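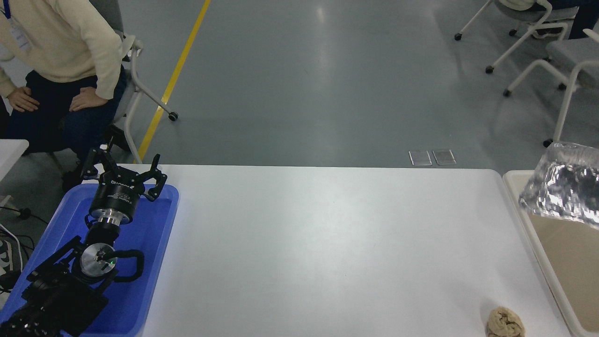

Louer un bras, pas l'acheter : entretien avec l'équipe Ornura

Mis en ligne le 4/10/25

Un bras, une pince, une table. Et un abonnement au mois. C'est l'offre d'Ornura, petite société installée à Stotstead, qui vise les ateliers où on trie, on range, on plie un peu de tout. Rencontre rapide avec la responsable de l'offre, entre deux rendez-vous. Elle préfère qu'on cite l'équipe, pas elle. Soit.

Première question, le prix. Elle soupire. « Tout le monde commence par là. C'est 177 euros par semaine, formation comprise. Le transport en plus. » Engagement minimum : deux mois. Et après ? « Après on reprend le matériel, ou le client continue. On en a qui continuent. »

Le kit s'appelle Flullura. Dedans, le bras, son contrôleur, une pince, les câbles, et Dinsa, le logiciel d'apprentissage. La pince se change selon la tâche, deux doigts ou trois doigts. Laquelle choisir ? « Trois pour ce qui roule ou ce qui est rond. Deux pour attraper un bord, un coin de tissu. Les clients veulent toujours la plus compliquée, on les freine. »

Le tissu, justement. Sujet qui fâche. Un chiffon posé en boule n'a jamais deux fois la même forme, et le plastique transparent, c'est pire, les reflets trompent la caméra. Elle ne cherche pas à le cacher : « Le sachet plastique froissé, c'est notre bête noire. En septembre on a refait tout le réglage de Dinsa pour ça. C'est mieux. C'est pas fini. » On lui demande un taux de réussite. Elle refuse d'en donner un, chaque atelier a son éclairage, son sol, ses bacs. Dommage, on aurait aimé un chiffre.
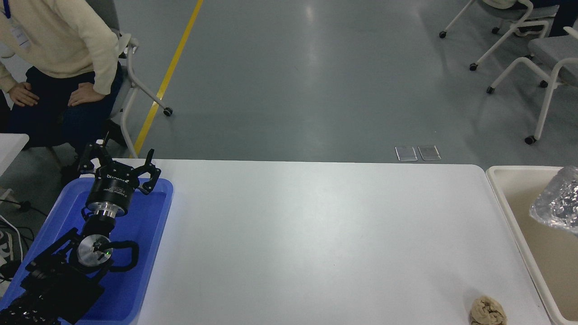 Pince à deux doigts ouverte, chiffon et sachet froissés à l'autre bout de la table.

L'installation maintenant. La brochure promet une matinée. Dans les faits ? « Presque deux heures pour le bras, oui. Les câbles, c'est autre chose. » Elle rit. Il faut une table stable, du courant pas trop loin, et de la place autour. Les gaines ne sont pas fournies, a prévoir donc.

Reste la question du personnel. Faut-il quelqu'un à côté en permanence ? Au début oui, dit-elle, assis pas loin, à regarder et corriger. « Les gens s'imaginent qu'on branche et qu'on s'en va. La première semaine, vous restez là. » Ensuite, ça dépend des objets. Boîtes rigides, on peut s'éloigner un peu. Textile, non.

Notre avis, vite fait : offre claire, tarif lisible, support joignable par téléphonne. Moins convaincus par la documentation, en anglais seulement pour l'instant. La version française est promise, sans date. Demandes de devis auprès d'Ornura, à Stotstead, essai sur place possible avec vos propres objets.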